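Arm stops dead when it comes down over a rose stem

Posted in Workshop Builds by Purkum, 2023-02-17

We are building a flower sorter in a shared workshop. Roses go in the right basket and hydrangeas in the left, all artificial, on a white table. Picking up the heads mostly works. Picking up by the stem does not. The arm comes down, the fingers start to close, and then the controller reports a force limit and everything halts. 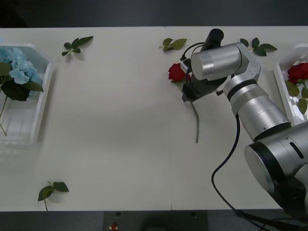
It halts at a different height each time, so I doubt it is the table. I have dropped the speed to the slowest setting and changed the payload figure twice. The log has 3,512 lines from last night and the fault code is 99 every time, which the manual lists as "general". The cable runs down from the upper link and lies in a loop on the table. Has anyone had this?

Jorkell

Check the payload setting. It is usually the payload.

Senau

You say you changed the payload already, so I would look at the cable. A cable lying on the table pulls a bit more or a bit less depending on where the wrist is, and the arm reads that as force. It would explain why the height moves about. Clip it along the upper link with enough slack for the wrist to turn fully, then zero the force reading with the gripper open and nothing in it. Do that before every run until you trust it.

The other thing is where you take hold of the stem. Ours kept slipping on the thin part and was fine on the taped part near the top. We tested it by passing a stem from one gripper to another. 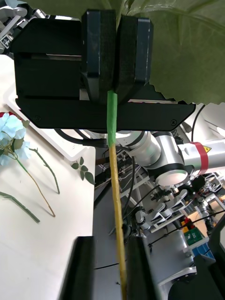
Stem held between closed fingers, green tape on the upper section.

Set the closing force low and go up in small steps. If it still trips after that, post the last part of the log, not all 3,512 lines.

Macaraeg

Same code on mine in February, different arm. It was a loose plug at the base. Might not be yours but it only takes two minutes to look. Switch off first.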